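Sep 6, 2024

My wrists hurt and I'm weirdly happy about it. I've been teaching Fledik to put processors into server boards by steering the arm myself with a little hand controller, over and over, and last night I saved demo 146!

The early ones were awful (I kept gripping the controller like a steering wheel). Eirlys Lewis told me to slow down near the end and let my hand wobble a bit – she says the small corrections are worth keeping.
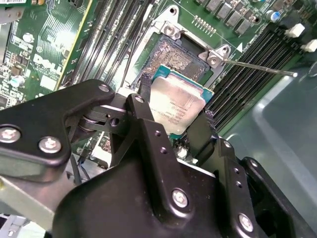
Lining up is the part I redo most. I come in with the chip tilted between the fingers, and on this Dell board there are memory slots on both sides of the socket, so I try to keep my path tidy. Next up is the retention lever, and I'm already nervous about it.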